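Right, a Sunday thread about sponges. Yes, sponges. Bear with me (1/7)
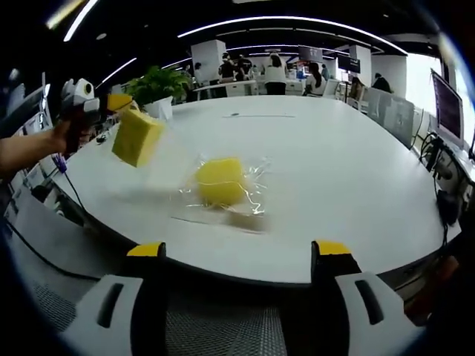
Two yellow sponges, one on the big white table in a clear bag, one held up above it. Plant doing well too!

2/7 So the kitchen at Salazar gets through a shocking number of these and I've ended up as the person who orders them. Didn't apply for it, quite enjoy it.

3/7 Last order was a pack of 18 from Surnau. Nice and chunky, good colour, but the plastic they come in is so crinkly you can hear someone opening one from the lifts.

4/7 Before that we had the Halomer ones, which were cheaper and went to crumbs by the end of June. I was picking bits of sponge out of my mug. Never again.

5/7 My rule now -- and I will defend it -- is that the bag stays on until the old sponge goes in the bin. Otherwise you get three on the go by Wednesday and they all smell.

6/7 Someone asked if we could switch to washable cloths. I'm up for it! Kaketti do a cotton one that my sister swears by, but who's taking them home to wash? Not me, I've got enough laundry.

7/7 Anyway, if you've got a favourite sponge or cloth that survives a shared kitchen, tell me below. Next order goes in on Friday and I've got 82 people's mugs to think of.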